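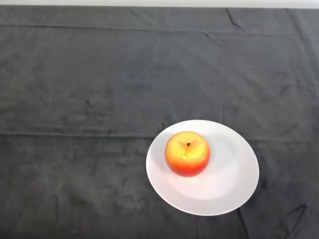
Apple on the white plate, gray cloth, head camera view.

From: Sơn Văn
To: shearer-users
Date: July 17, 2018
Subject: Re: [shearer-users] plate mask eats the fruit

Hi Martim, hi all,

Okay, I spent most of yesterday evening on this and I think I have it, or at least I have enough of it that other people can tell me where I'm wrong.

Martim Bragança wrote:
> I'm on Shearer with the stock tabletop config and I can't get a
> separate object for anything sitting on a dish. The segmenter gives me
> one blob, plate and fruit together, and then the planner wants to
> grasp the whole thing by the rim. If I turn the merge distance down
> the fruit pops out, but then I get ghost objects all over the
> tablecloth. Am I missing a setting? I'd hate to fork the thing over
> this.
>
> Also, does anyone still run this with the Sistard driver or have you
> all moved on?

You're not missing a setting, you're missing two, and one of them isn't documented (my fault, I wrote that page).

So, the merge distance. It works on the point cloud after the table plane is taken out, and a shallow plate barely clears the plane to begin with. Everything on the plate touches the plate, so it gets glued together. Turning the number down does pull the fruit loose, but now every ridge in the cloth that sticks up a little gets to be an object too. My cloth has been folded up in a drawer and it has creases running all the way across, one of them right behind the plate with the rim overlapping it. With the merge distance at 3 mm I had the crease AND the back rim coming in as one long thin "thing," and the planner cheerfully offered me a grasp on it. I was so proud of that robot.

What fixed it for me was leaving the merge distance alone and turning on the color split. Look for split_on_hue in the segmenter block. It's off by default. It takes each blob and tries to cut it again wherever the color changes hard, and a yellow and red apple on plain white is about as easy as that gets. Try it there first before you go near anything beige!

The catch is that the apple isn't one color. Mine is golden yellow on top and goes through orange to red down the sides, and the first time I ran the split I got two apples, a yellow cap and a red skirt. The planner then picked the cap as its target, with a nice little approach straight down onto the stem. You want hue_join, the undocumented one. It glues pieces back together if the color slides from one to the other gradually, and keeps them apart if it jumps. I have it at 22 and that's been good for every fruit I own. Set it to 80 and you're right back to one big blob.

Two more things while I'm at it.

The shading inside the plate can fool it. There's a slightly darker patch next to the apple where it blocks the light, and the split would sometimes hand me that as its own sliver. Setting min_region to 100 points cleaned that up. If you're working with grapes you'll want it lower, and then you get to pick your poison.

And the order matters. The crease filter has to run before the split. If you copied your config from the Rurdale demo it's the other way around, and you'll see bits of tablecloth come back with a perfectly good grasp score. I don't remember why we did it like that for the demo. I think we had a smooth table.

On the planner side you shouldn't have to touch anything. Once the apple is its own object the plate turns into an obstacle, and the approach comes down from above with the fingers clear of the rim. One thing to check is how close the fruit sits to the edge. Mine is up toward the back left of the plate with lots of open dish on the right, and the planner really likes to put both fingers across the roomy side. If yours looks off center in the preview, bump up the centering weight a bit.

Sistard driver: yes, still on it. I tried the Ustex one, and it's faster, but it drops the color timestamps, and the split needs those to line up with depth. Happy to hear from anyone who got around that.

I'll fix the docs page before August. Poke me if I don't.

Sơn

6 shares | 3 comments

pebblegrip
hue_join!! I have been hand editing masks for months. Thank you.

Martim Bragança
Works here with a pear. Had to move the crease filter up like you said, my config was from the demo. The centering weight didn't change much for me but I only tried it a couple of times.

lowtorque
Does the split do anything sensible with a green apple on a green plate? Asking before I update.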